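4.3 手持夹爪的装配后检查与台面试夹

本节适用于已完成4.2节走线的 Clemis 手持夹爪（左手件）。右手件步骤相同，左右互换。操作前将台面上的刀具收走，电池电量不低于40%。

所需物品：2 mm 内六角扳手、无尘布、束线带、浅盘两只、试夹用蔬菜或同等软质物。

4.3.1 通电前检查

1. 用2 mm 内六角扳手复紧指垫根部螺钉。螺钉拧到位即停，打印件螺孔滑牙后只能整件更换。
2. 检查两侧指垫的网纹面。网纹内嵌有碎屑时用干布擦除，禁用酒精，酒精会使胶层发白。
3. 手动开合夹爪，全程应无卡点。闭合时两指垫应同时到位，偏差超过一张打印纸厚度的，返回4.1节重新调整连杆。
4. 确认小屏附近的线缆留有弯曲余量，且在全开、全闭两个位置均不与连杆接触。

注意：束线带的剪口朝外壳一侧。剪口朝向连杆时会逐渐磨破线皮。

4.3.2 通电与归零

5. 按住侧键上电，待小屏点亮后松开。
6. 将夹爪全开，短按侧键一次，记录开位读数。
7. 将夹爪全闭，再短按一次。开闭两位的编码器读数差标称值为2,892。低于此值时，先检查指垫是否装反，再检查磁环是否松脱。
8. 长按侧键保存。未保存即断电，参数恢复为上一次的值。

4.3.3 台面试夹

9. 将试夹物放在浅盘内，盘子置于台面平整处，远离水槽边沿。
10. 夹爪自上方接近，两指垫分居试夹物两侧，指尖不得触及盘底。
11. 缓慢闭合至试夹物不再滑动，抬起后保持数秒，再放回盘内。
12. 换用表皮光滑的长条形蔬菜重复一次。夹持点取中段，夹在端部时物体会绕指垫转动。
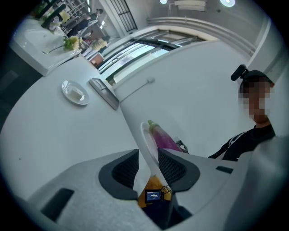 图4-6　台面试夹：紫色长条蔬菜位于白盘内，两指垫之间可见蓝色小屏

试夹时应能随时读到小屏。屏面被线缆遮挡的，松开最近一处束线带，把线圈向外壳侧拨开后重新固定。共用工作间内有他人在台边操作时，夹爪移动前先口头示意。

警告：豆腐一类易碎物不得用于首次试夹。力限未设定时，闭合力足以将其压碎，碎块进入连杆后须拆下外壳清理。

4.3.4 力限设定

13. 进入小屏菜单第二页，选择“力限”。出厂值为2,000，单位为控制板内部计数，与牛顿无固定换算关系。
14. 夹持软质物时逐级下调，每调一级重复步骤11，直至物体表面无压痕且不滑落。
15. 将最终值写在外壳内侧标签上。更换指垫后该值作废，须重新测定。

4.3.5 故障处理

小屏不亮：检查排线方向，触点面朝向控制板。
读数跳动：磁环与编码器间距过大，加垫一片 Farus 套件附带的薄垫片。
单侧指垫滞后：连杆销轴缺油或弯曲。只涂干性润滑剂，油脂会粘附菜屑。
闭合后自行松开：力限过低，或扳机回位弹簧装反。

4.3.6 收尾

16. 断电，取下电池，用微湿的布擦拭外壳，再用干布擦一遍。指垫单独拆下清洗，完全晾干后装回。
17. 在工作间登记本上填写夹爪编号、开闭读数差及力限值。

备注：本节步骤7与步骤14根据 Ishbel Dunbar 三月的装配记录修订。旧版中力限设定在台面试夹之前，已停用。使用 Milline 控制板的夹爪没有侧键，归零方法见附录B。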